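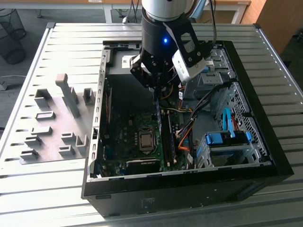 Old desktop computers should be taken apart properly before they are thrown away

Trelterport, 25 February 2023

Our council changed its rules for small electrical waste last June. You can now leave a whole desktop computer at the tip, in the same cage as the toasters and kettles, and drive off. Before that you were asked to remove the hard drive yourself and sign a slip to say you had done it. Hardly anyone complained when the slip went. I think it was a mistake, and I think the council should have gone the other way and asked people to take out more.

I have a stake in this, so I will say what it is. I spent most of my working life in the service department at Kelemen, which sold and mended office machines in Trelterport until the shop closed. A good part of the job was opening tower cases, laying them on their side and putting in more memory. It is not hard work. A tower case is one of the few things in a modern house that was built to be opened by the person who bought it. You undo the side, the panel comes off, and most of what you can see can be lifted out with your fingers or one screwdriver.

Compare that with a flat laptop or a phone, where the memory is often soldered down and the battery is glued in. If those get crushed whole, I am sorry about it but I understand. With a tower there is no such excuse. The memory sits in a slot with a clip. The drive sits in a bay. The power supply is a metal box with a few screws through the back of the case. Each of these can go on working in another machine for years, and each is worth more as a part than as scrap.

The usual argument against is that old memory is worthless. It depends who you ask. A person buying a new computer has no use for it. A person keeping a ten-year-old one going has a great deal of use for it, and there are more of those than the shops like to think. Our library ran its catalogue computers on second-hand memory for a long time. When I helped clear the Cusolton stores we found 536 loose modules in drawers, and most of them passed a test. They went to schools and to people who asked. None of that would have happened if the machines had been tipped into a cage in the rain. 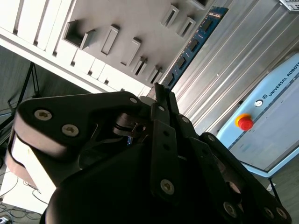
A board like a memory module standing upright by a panel of slot holders.

The second argument is time. People say it takes too long to strip a computer, and the wages come to more than the parts. For a company that may be so. At home it takes 10 minutes, and I would put a beginner's first go at twice that. You need a table, a cross-head screwdriver and something to put the bits in. I like a tray with small compartments, as screws from a drive are not the same as screws from a case and they will cause trouble later if they get mixed up.

Then there is the matter of what is on the drive. I am surprised how relaxed people are about this. They will shred a gas bill and then leave every letter and photograph they have kept since the children were small in an open cage by a public road. The old slip at least made you stop and think. If you do nothing else I have suggested, take out the drive. Unplug the data cable and the power cable first and do not tug on the wires.

I should be fair to the other side on one point. Power supplies are not for beginners to open. Take the whole box out by all means, but leave its cover on. The same goes for anything with a cracked or swollen part on it. The council was worried about people hurting themselves, and I don't dismiss that, but a sheet of plain instructions would have dealt with it better than telling everyone not to bother.

The house I live in was built in 1915 and has had its wiring, roof and windows replaced, some of them more than once. No one has suggested knocking it down because the gutters went. We still think of houses in parts, and bicycles, and most cars. I would like us to keep thinking of computers that way for as long as they are made so that we can.

What I would ask the council for is small. Put 2 bins beside the cage, one for memory and cards and one for drives, the second with a lock. Print the instruction sheet. Let Tonero, who already collect the metal, take the cases afterwards, as an empty steel case is easier for them to deal with than a full one. I have written to say so and had a reply thanking me for my interest.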